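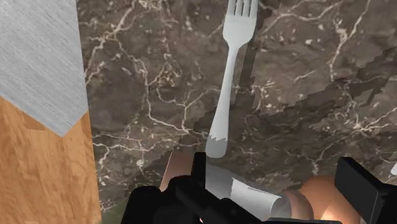 From: Janelle Soriano
To: Prarmont Old Kitchens list
Date: Saturday, October 26, 2024
Subject: Re: Dull rings on marble, is it the sealer?

On Saturday morning Mwaipopo wrote:

> We had dark marble put in last May when the kitchen was redone, 40 square
> feet of it counting the piece by the window. The yard at Pitden sealed it
> before it left. Now there are dull rings all along the stretch next to the
> sink, where people put glasses down, and one long mark where a cut lemon
> was left overnight. I put on a coat of Plumness last weekend and let it
> sit as long as the can says. The rings are exactly the same. Did I get a
> bad can, or has the first sealer worn out? The man at the yard wants $310
> to come and look at it and I would like to know what I am paying for.
>
> Also, my sister says to rub the spots with baking soda. Yes or no?

The can is probably fine. What you have are etch marks, and sealer does not prevent them or take them away.

A stain and an etch are two separate problems. A stain is something that has soaked into the stone, like oil or coffee, and it usually leaves a darker or colored patch. An etch is a place where acid has eaten a little of the polished surface. Lemon, vinegar, wine, tomato and a good many bathroom cleaners will all do it. On a dark polished stone the mark looks pale and flat, and you see it best with your head down near the counter and a window behind it. Sealer fills the pores so that liquids soak in more slowly. The acid is working on the stone itself, so it doesn't much care what is in the pores.

To check the sealer, put a spoonful of plain water on a clean spot and leave it for ten minutes. Wipe it up. If the stone under it has gone darker, it's time to reseal. If it looks the same as the rest, leave it alone for now. Too much sealer dries to a haze, and that is a nuisance to get off. 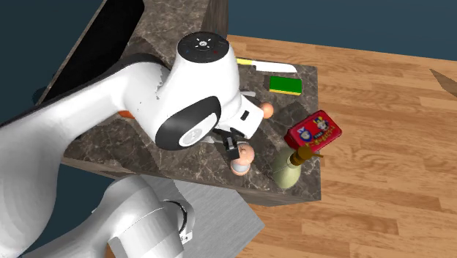 Square counter, dark marble with gray and white veins.

On the baking soda: no, if she means scrubbing with it. It's fine as a poultice for an oil stain, mixed with water to a thick paste, laid on, covered with plastic and left for a day. It won't put the shine back on an etch, and if you scrub hard in one place you may end up with a bigger dull patch than you started with.

What does work on small etches is marble polishing powder, the kind sold for the purpose. Wet the spot, put on a little powder, and rub with a damp white cloth in small circles for a few minutes. Rinse well. Try it first somewhere that doesn't show, behind the toaster or wherever you keep the bread. If you can feel the mark with a fingernail, powder won't be enough. That needs abrasive pads worked up from a coarse one, often 200 grit, through the finer ones, and on a polished dark stone I would leave that to somebody who does it for a living. It is easy to leave a dip that catches the light forever. 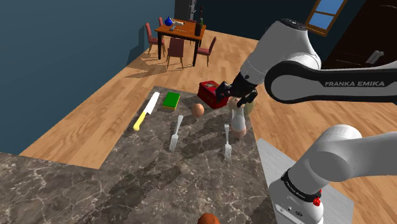 After that it's mostly a matter of what you let touch the stone wet. Whole produce is no trouble. A round onion can sit out on a gray marble counter next to a red box and a shaker, skin on, and I wouldn't think twice about it. Once anything is cut it goes on a board, and the board should have feet or a towel under it so the juice doesn't creep beneath. Bottles of vinegar and oil do best on a tray, because the drip runs down the side and leaves a ring.

For daily cleaning I use warm water and a few drops of dish soap, then a dry cloth. Skip the sprays that say they cut lime.

The other choice is to have the whole top honed. It takes off the polish and leaves an even matte finish, so new etches hardly show. Dark stone looks grayer afterward — some people like that and some don't, and you should ask Pitden for a honed sample of the same stone before you decide. My own counter was honed 2 years ago and I have stopped looking for marks on it.

As for the $310, ask whether that covers refinishing the stretch by the sink or only the visit. If it's only the visit, try the powder first.

Janelle Soriano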